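September
Text: Redaktion Haushalt und Werkstatt, Brerkel

Putzen mit Greifhänden: was ich aus der Badhalle mit nach Hause genommen habe

Ich putze seit vielen Jahren Bäder, erst in Hotels, dann in Büros und jetzt bei Temetti, und ich hätte nie gedacht, dass ich mal eine Tipp-Seite schreibe, in der Roboter vorkommen. Aber ihr habt so viel gefragt (vor allem nach dem Beitrag über Kalkränder, danke für die Mails!), also los.

Kurz zur Lage bei uns. Temetti will Teile der Badreinigung irgendwann von Maschinen erledigen lassen, und damit die Maschinen das lernen, machen wir es ihnen vor. Statt mit der bloßen Hand fassen wir alles mit Handgreifern an, zwei Finger mit schwarzen Polstern, dazu eine Kamera, manchmal noch eine am Kopf. Ein Durchgang ist kurz: Teil aufnehmen, einmal wischen oder umsetzen, ablegen, der nächste. In meiner ersten Woche waren es 600 Durchgänge, inzwischen steht mein persönlicher Zähler bei 2061, und mein Daumen weiß das.

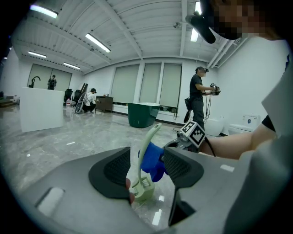

Hellgrünes Teil mit Bogen zwischen den schwarzen Polstern, weiter hinten die grüne Wanne

Jetzt zu den Tipps, und ich fange mit dem an, den ich am meisten benutze.

Erst schauen, wo man anfasst

Mit zwei Fingern kann man nicht schummeln. Wenn ich eine Sprühflasche mit der Hand nehme, greife ich irgendwie zu, das klappt schon. Mit dem Greifer muss ich vorher wissen, wo der Schwerpunkt sitzt. Seitdem stelle ich auch daheim meine Flaschen alle mit dem Griff nach rechts ins Regal. Klingt pingelig, spart mir aber jeden Morgen das Gefummel. Lappen lege ich übrigens nicht mehr flach hin, ich knicke sie einmal in der Mitte, so dass oben eine Falte steht. Die kriegt man mit dem Greifer gut zu fassen und mit Gummihandschuhen auch!

Polster sauber halten

Die Polster haben innen so eine netzartige Oberfläche, und da setzt sich alles rein, Fussel, Seife, Haare. Ein rutschiger Greifer macht schlechte Aufnahmen und schlechte Laune. Ich nehme eine alte weiche Zahnbürste und lauwarmes Wasser mit einem Tropfen Spüli, danach mit einem Baumwolltuch trockentupfen. Keinen Alkohol, das hat eine Kollegin probiert und hinterher war das Polster hart. Die gleiche Zahnbürste (na ja, eine zweite!) ist auch super für die Gummilippe an der Duschtür und für den Rand unterm Wasserhahn.

Kabel, Kabel, Kabel

Wo aufgenommen wird, liegen Kabel, da könnt ihr machen, was ihr wollt. Bei uns gilt: vor jeder Runde einmal den Weg ablaufen und alles, was quer liegt, zur Wand schieben. Kabel, die man am Körper trägt, führe ich gern hinten lang und clipse sie am Hosenbund fest, eine Wäscheklammer reicht. Und bitte keine Hausschuhe mit glatter Sohle auf so einem marmorierten Boden, auf dem sieht man Wasserflecken nämlich ganz schlecht. Mir ist in Billville, in der anderen Halle, mal fast der ganze Greifer samt mir in die Dusche gerutscht.

Klebeband ist auch so ein Thema. Weißes Band auf hellem Boden ist praktisch, wenn man sich einen Platz merken will, aber wenn es zu lange liegt, bleibt der Kleber. Föhn drauf, lauwarm, langsam flach abziehen, und den Rest mit ein bisschen Speiseöl einreiben, kurz warten, mit Spüli nachwischen. Bei Naturstein bitte kein Öl, das zieht ein.

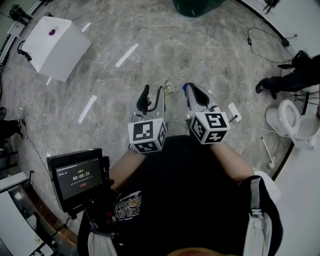 Was man beim Arbeiten mit so einem Timer vor der Nase schnell merkt: man wird hektisch. In den ersten Tagen habe ich gewischt, als käme gleich der Hoteldirektor durch die Tür. Die Aufnahmen waren unbrauchbar und meine Schultern auch. Langsam und gleichmäßig ist besser, für die Maschine genauso wie für den Rücken. Daheim habe ich mir das abgeguckt und stelle mir jetzt die Küchenuhr auf sechs Minuten für das Waschbecken, mehr gibt es nicht, und komischerweise wird es in sechs ruhigen Minuten sauberer als früher in einer Viertelstunde Rumgewusel.

Reihenfolge aufschreiben

Für die Aufnahmen mussten wir festlegen, in welcher Reihenfolge ein Bad gemacht wird, und was glaubt ihr, was da los war! Jede hat es anders gelernt. Ich fange oben an, die Kollegin gegenüber immer mit der Toilette. Am Ende hängt jetzt ein Zettel da: oben nach unten, trocken vor nass, Toilette zum Schluss, eigener Lappen für die Toilette, und der kommt sofort in einen separaten Beutel. So einen Zettel kann ich auch für Familien nur empfehlen, am besten innen an die Schranktür. Seitdem wischen meine Kinder wenigstens in der richtigen Richtung.

Wannenrand ohne Schlieren

Freistehende Wannen sind schön, aber um die Rückseite drückt sich jeder. Den glänzenden Rand mache ich mit dem Reiniger von Tamayo, stark verdünnt, dann klar nachwischen und mit einem trockenen Tuch in einem Zug rundherum. Nicht absetzen! Jedes Absetzen gibt einen Streifen. Dunkle Außenseiten nur nebelfeucht, sonst sieht man jeden Tropfen.
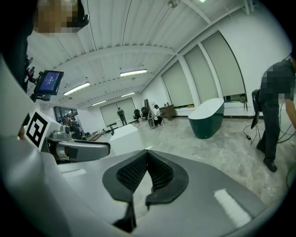 Greiferpolster aus der Nähe, innen mit der netzartigen Oberfläche, die ich mit der Zahnbürste mache

Und jetzt die Frage, die in fast jeder Mail stand: Habe ich keine Angst um meine Arbeit? Doch, ein bisschen schon. Zugesagt ist uns bis jetzt, dass wer vormacht, seine Stunden behält, und bezahlt wird der Tag in der Halle wie ein Tag im Objekt. Ich bin von 80 Prozent Putzen und dem Rest Papierkram auf halb Halle, halb Objekt gewechselt. Mein Rücken findet das gut, meine Hände eher nicht. Was mir fehlt, sind die Leute, die morgens im Büro Hallo sagen. Dafür fragt mich jetzt mal jemand, warum ich den Lappen so halte und nicht anders, das hat vorher in über zwanzig Jahren kein Chef gemacht.

Wenn bei euch im Betrieb auch so etwas anfängt, fragt früh nach drei Sachen: wer die Aufnahmen sieht, wie lange eine Runde dauern darf und wann Pause ist. Wir machen die Pausen inzwischen nach Gefühl im Handgelenk. Greifer weg, Hände ausschütteln, Finger spreizen und wieder locker lassen, ein paar Mal hintereinander. Abends ein warmes Handbad mit einem Löffel Salz, das hilft auch nach dem Fensterputzen.

Nächsten Monat dann endlich Fugen. Wer einen guten Trick gegen graue Silikonränder hat, bitte schicken, meiner mit Natron hat mich zuletzt ziemlich enttäuscht.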